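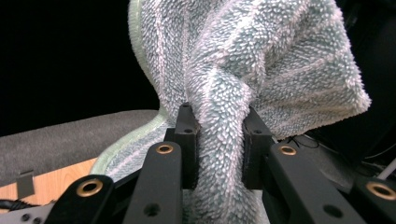 How to Wipe Down and Dry a Wooden Table With a Fluffy Towel

Thick, shaggy towels are good at picking up water and bad at nearly everything else you might ask of a cleaning cloth. They shed when they are new, they drag crumbs around, and if you use one sopping wet it will leave a puddle. For drying a table after washing it, though, I have gone back to one after years of paper towels and thin cotton cloths. The pile gets down into the grain and the towel is big enough to do a whole tabletop without stopping to wring it out.

These instructions are for a sealed wood table that gets used every day for meals and homework. If your table is oiled or waxed, read the section near the end before you start, as you need to use much less water.

What you need

One fluffy towel, hand size or a little bigger. A towel with a bound edge holds up better than one with a raw hem.
One thin cotton or microfiber cloth for washing.
A bowl of lukewarm water.
Dish soap. I use Brisus, the unscented kind. Any mild one will do.
A dry brush or a piece of stiff card for crumbs.

The whole job takes me less time than boiling a kettle and drinking the tea. Leave the spray cleaners in the cupboard. Many of them leave a film that you then have to wash off.

Getting the towel ready

A new towel has a coating on it from the factory that keeps it soft in the store and stops it from soaking up water. Wash it twice before you use it on furniture. Don't use fabric softener, either time or ever again. Softener puts back the same sort of coating you are trying to get rid of.

Shake it out hard after each wash, outdoors if you can. Loose lint comes off in the first few washes and then mostly stops. Wendy Bloxham, who taught me to do this when we both cleaned vacation rentals, dried hers on a line in the shade and never in a machine. I do use the dryer, on low, and take the towel out while the bound edges are still slightly damp. If the binding gets too hot it shrinks more than the rest and the towel goes wavy along the sides. A wavy towel won't fold flat, and a towel that won't fold flat leaves streaks.

Check the towel for anything stuck in the pile before it goes near the table. Grit, a bit of eggshell or a dried grain of rice will all scratch a finish. Run your hand over both faces, then flip the corners back and feel along the edge.

Step 1: Clear the table

Take everything off, including the things that usually stay there. Working around a fruit bowl means you clean the same ring-shaped area every time and the part under the bowl never gets done. Pull the chairs back far enough that you can walk all the way around.

Step 2: Get the crumbs off dry

Brush with the grain toward one end and catch the crumbs in your hand or a dustpan. Do this before any water touches the table. Wet crumbs turn to paste and the paste goes into the joints between boards, if your table has them.

Look along the surface from the side with the light behind it. A window or a lamp at a low angle shows up sticky spots that you can't see from directly overhead. I do mine late in the afternoon for this reason.

Step 3: Wash

Put a few drops of soap in the bowl and swish it. Dip the thin cloth, wring it until it stops dripping, and wipe in long strokes following the grain. Start at the far edge and come toward you. Rinse the cloth when you finish each section.

For dried-on food, lay the damp cloth over the spot and leave it for a minute, then wipe again. Don't scrape. Sadia Orakzai has a plastic scraper from Tindall that she swears is safe on any finish, and it may be, but I have seen what a small nick in a seal looks like after a winter of spilled juice and I would sooner wait the extra minute.

Step 4: Rinse

Change the water in the bowl. Use the same cloth, well rinsed, and go over the table again with no soap. People skip this because the table already looks clean. Soap left behind dries dull and it attracts dust, so you end up cleaning more often.

Step 5: Dry with the fluffy towel

Fold the towel in half and then in half again. You now have a thick pad with several clean faces to work through. Lay it flat at the far end and draw it toward you slowly, with your palm flat and only light pressure. Let the pile do the work. If you press hard you squeeze the water back out.

When one face feels damp, turn to the next. Go with the grain here too, even where it curves. On my table the lines run in long slanting sweeps, so I stand at the corner and follow them at an angle instead of pulling straight down the length.

Finish with the edges and the underside of the lip, where drips collect. Then go over the whole top once more with the driest face.

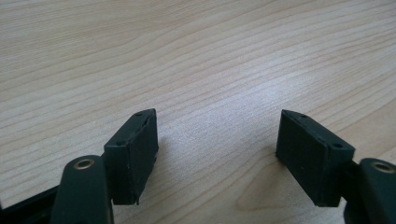
Pale wood like this hides water better than dark wood does. On a dark table you can see every wet patch. On a light one the only sign may be a slight shine, and a glare from the window can look just the same. Use the back of your hand. It picks up cold and damp better than your fingertips do. Any spot that feels cool compared to the wood next to it probably still has water on it.

Give the table up to 48 minutes before you put the tablecloth back on. It can be ready much sooner in a warm, dry room. Placemats and mugs can go back right away if the surface feels dry.

Wringing out the towel

If the towel gets too wet partway through, wring it over the sink. Fold it lengthwise first so you have a long strip, hold one end still and turn the other, and keep going until it makes a tight rope. Twist in one direction only and stop when the water stops. Twisting further doesn't get out any more water and it strains the stitching where the binding meets the pile.

Shake it open straight afterward. A towel left in a twist dries in creases, and the inside stays damp long enough to smell. If the binding has rolled over on itself, pull it flat between your finger and thumb while it is still wet.

A heavy towel is hard on the wrists. Dorothy Whitlock showed me an easier way: loop the middle of the towel around the faucet, bring the two ends together, and twist them as one. Make sure the faucet is a solid one. I wouldn't try it on a pull-out sprayer.

If your table is oiled or waxed

Skip the bowl. Dampen one corner of the thin cloth, wipe only the places that need it, and dry each one before moving on. Soap strips oil, so use it for grease and nothing else. If the wood looks thirsty and chalky after it dries, it is time to oil it again. I use Fliltley for my cutting boards and the same bottle does the side table in the hall. Keep the fluffy towel away from fresh oil. It will never wash out completely.

Common problems

Lint on the table. The towel is too new or was washed with something that sheds. Wash it alone once more. To get the lint off the table, wait until the surface is fully dry and use the dry brush.

Streaks. Usually soap. Repeat Step 4 with clean water. If you still have streaks, the towel may have softener in it.

White rings. These come from heat or from moisture trapped in the finish, and wiping won't move them. A faint one may fade over a few days if you leave it uncovered.

A sticky feel even after rinsing. Kuldeep Kashyap had this on a secondhand table and washed it over and over before he worked out that the finish itself was breaking down. If the tackiness is even all over and worse where people rest their arms, that is likely the cause, and the table needs refinishing.

A towel that has stopped soaking up water. Wash it with a cup of white vinegar and no detergent, then again with a small amount of detergent. Don't mix vinegar with bleach.

Looking after the towel

Keep one towel for the table and don't let it drift into the bathroom or onto the floor. A different color helps. Hang it over a rail after each use, spread out to its full width. Once a week in the wash is enough for mine, and more often in December when the house is full.

When the pile has gone flat and the edge starts to come away, move it to the garage. They make good rags for drying the car.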